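Joltadberg Card Sentiments: README

Welcome! This is a collection of 2,000 short greetings and verses for handmade cards, put together by the Joltadberg stamping group and typed up by Oanh Hầu. If you've ever finished a gorgeous card front and then sat there staring at the blank inside, this file is for you!

What you get

One spreadsheet, sentiments.csv, saved as UTF-8. Every row is one sentiment. The columns are:

id: a plain number, never reused
text: the sentiment itself, with a slash where the line breaks
occasion: birthday, thank you, sympathy, new baby, get well, holiday, or just because
tone: sweet, silly, or quiet
lines: how many lines it takes up when stamped or printed
source: member initials, or "swap" if it came in through a card swap

Birthday is the biggest group with 585 rows (we do love a birthday!), and sympathy has 400. The silly ones are mostly puns, and a lot of those are animal puns, so pair them with your critter stamps and have fun.

How it came together

Members wrote their favorites on index cards, and Oanh typed them in over a winter of evenings. Nothing was copied from a stamp set or a store-bought card. If a line sounded like something we'd seen for sale, we left it out. Spelling is American, and nothing runs longer than 5 lines, so it all fits inside a standard A2 card.

The first version came out in December. The Gimton crafters then sent in a big batch of get well verses, and the Đỗ family shared the new baby rhymes, which are some of my very favorites in the whole file!

Known problems

Some holiday rows are tagged "just because" and still need fixing. A few puns only work if you say them out loud. The line counts assume a small typewriter font, so check yours before you cut any cardstock. 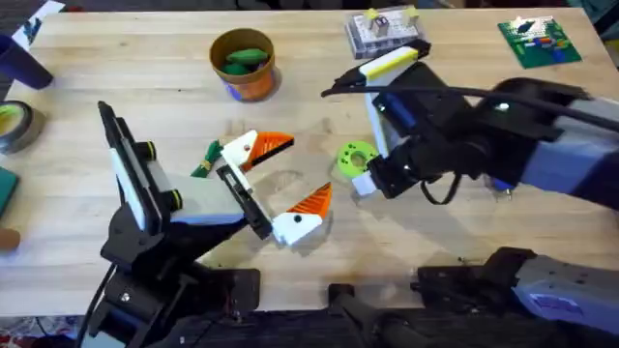
Can I use these on cards I sell at a craft fair?
Handmade cards are fine, in any amount. Please don't turn the sentiments into a stamp set or repost the whole file as your own.

Adding your own

Send new sentiments through the Nernex project page, one per line, with an occasion and a tone. Short ones are very welcome, and so are your initials!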